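Thread on detergent dosing in hard water, because I finally did the weighing I said I would do in October. Long. Mute if laundry chemistry isn't your thing.

Background. Evodley has hard water, supplied from chalk. The utility reports hardness as calcium carbonate equivalent, the detergent box uses "soft / medium / hard," and the washer manual uses German degrees. Three scales, and no conversion table on any of them.

Test strips: Okov, the paper kind with four pads. They read "hard" at the kitchen tap and "hard" at the laundry tap. A titration kit would give a real number. I don't own one. Treat everything below accordingly.

What hardness does. Calcium and magnesium ions pair with anionic surfactants and take them out of action. With plain soap you get visible scum. With modern surfactants the effect is weaker but still there, and the wash behaves as if you had put in less detergent.

Powder deals with this using builders: zeolite, carbonate, citrate, depending on the brand. They tie up or precipitate the calcium so the surfactant can get on with its work. Most liquids carry less builder, as it is difficult to keep that much salt stable in a bottle.

So the standard advice is "use more in hard water." Correct as far as it goes. The trouble is the size of the step. On the Dönmez liquid, the cap line for hard water and heavy soil is 100 ml. That line assumes a full drum and dirty clothes, and most household loads are neither.

My machine is a Kender front loader. It senses load weight and cuts the water to match. It has no idea how much detergent I poured in. Half load, half the water, full cap: the concentration doubles and the rinses get smaller at the same time.

Method. One set of cotton towels, washed as its own load, same program every time. Dried on the line, then left in the same closed room overnight before weighing. Cotton takes up moisture from the air, so I only weighed when the hygrometer in that room showed the same reading.

Starting weight, after two washes with no detergent at all: 1011 g.

Then ten washes at the full cap line, no softener, same conditioning before weighing: 1041 g.

The difference is 30 g, or just under three percent. I can't say how much is surfactant and how much is calcium carbonate. A scale only tells you mass. Lint loss works in the other direction, so the true deposit is probably somewhat larger. 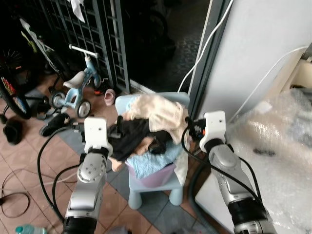

One reply to the post above says the gain could be moisture, since residue is hygroscopic and the towels would hold more water at the same humidity. Fair objection. I can't separate the two without an oven. It would still be the residue causing it, but the deposited mass would then be smaller than the number I gave.

The same reply asks why I didn't run a control set. I only had one set of identical towels. A second set on half dose, run in parallel, would be the proper design.

Stripping test, 27th July. Hot wash, no detergent, citric acid dissolved beforehand and poured into the drum. Citric acid takes carbonate scale and does very little to surfactant, so I followed it with a plain hot wash. Foam on the door glass during the second wash, none added by me. I haven't reweighed yet. The humidity hasn't come back to the reference reading.

Do not combine citric acid with bleach. Do not leave it sitting in the machine overnight either. The Kender manual warns about the door seal and I have no reason to doubt it.

What I changed. Switched from liquid to powder for cottons. Kept the liquid for dark synthetics, where undissolved powder shows as gray streaks along the seams.

Dose for a half load of lightly worn clothes is now half the medium line. For towels and bedding, the medium line. The hard water line is for actual mud.

Also added 1 extra rinse on towels only. It costs water and twelve minutes. On shirts I could find no difference by feel, so I left it off.

Ion exchange softeners come up every time I post about this. They fix the calcium problem properly. They also make overdosing worse if you don't cut the dose afterward: soft water foams more, and foam cushions the drum action and survives the rinse.

If you want a quick check without a scale, put one clean towel in a bucket of hot water and stir it. A few bubbles that vanish are normal. Foam that is still there after 2 minutes means detergent was left in the fabric.

Next set of weights when the room is back to the reference humidity. I'll add them to this thread.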